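How to Prepare Children's Clothing for Donation

Solel Family Services accepts clean, wearable children's clothing at its Paquette Street center throughout the year. Donors are asked to follow the steps set out on this page before bringing items in. Clothing that arrives unsorted takes longer to reach families.

Step 1. Check each item
Look over collars, cuffs, knees and seams in good light. Faded items are welcome. Items with holes, broken zippers or stains that remain after washing should be placed in a textile recycling bin.

Step 2. Empty the pockets and remove name labels
Iron-on labels usually lift after a few seconds under a warm iron. Names written in marker on a care tag may be covered with a strip of fabric tape. Do not cut out the care tag itself.

Step 3. Wash and dry
Wash all items according to the care tag, using unscented detergent where possible. Turn printed garments inside out. Clothing must be completely dry before it is packed, as damp items can spoil a whole bag.

Step 4. Sort by size
Sort by the size on the label, then by season. Where the label is missing, lay the garment flat and measure from the shoulder to the hem. Write the measurement on a slip of paper and pin it to the front.

Step 5. Fold and pack
Lay each top face up on a bed or table, smooth the body and spread the sleeves before folding them in. 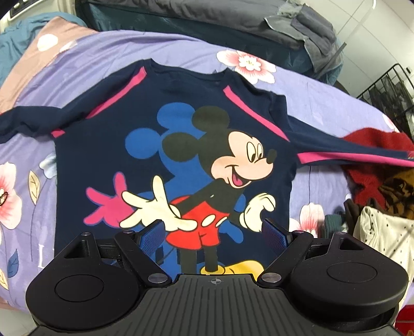
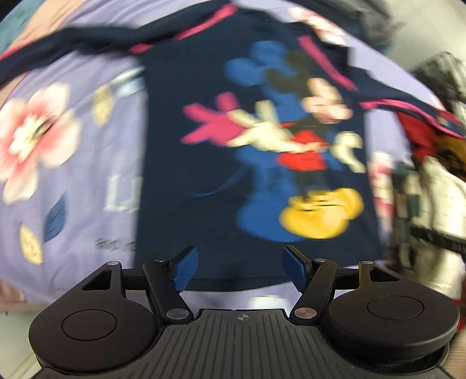

Place folded items in a clear bag, with no more than 24 items in each. Socks should be paired and kept in a separate bag. Mark the outside with the size and season only.

Step 6. Deliver the bags
Donations are received at the side entrance until 4 p.m. Households with more than 100 items should call the front desk, extension 123, to arrange a delivery time. Winter coats are accepted until the end of December. Bags may not be left outside the building after closing.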